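Is the Brovotix stain remover worth the money?

Posted Mon 28 October

Ketchup on a cream cotton tablecloth, washed twice, still an orange mark. A shop assistant swears by Brovotix paste. I've heard that sort of thing before. Does it work, or is it soap in a nicer tub?
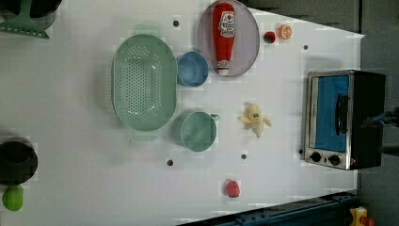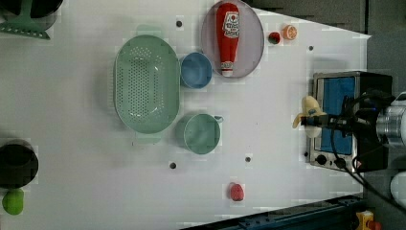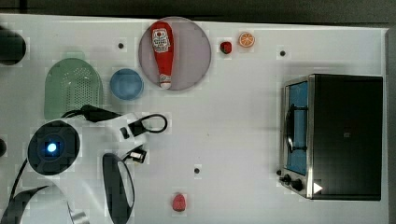
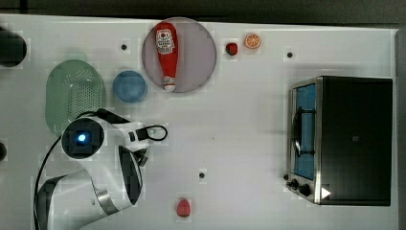
Toy kitchen things on a white tabletop.

Valari
Soap in a nicer tub, I'd say. The label promises "deep action" and never says what that means. Cold water from the back of the cloth, washing-up liquid, leave it for 2 hours. Don't tumble dry it until the mark has gone — heat sets it.

Thongsuk
I used it in June and the stain went. Then again, I'd soaked the cloth overnight first, so who knows what did the job.

bavik488
just buy a dark one

Comments

tubs_and_tins: Six washes and mine still shows. So much for washing-up liquid.
Valari: Had it been tumble dried?
tubs_and_tins: Yes — before I read this.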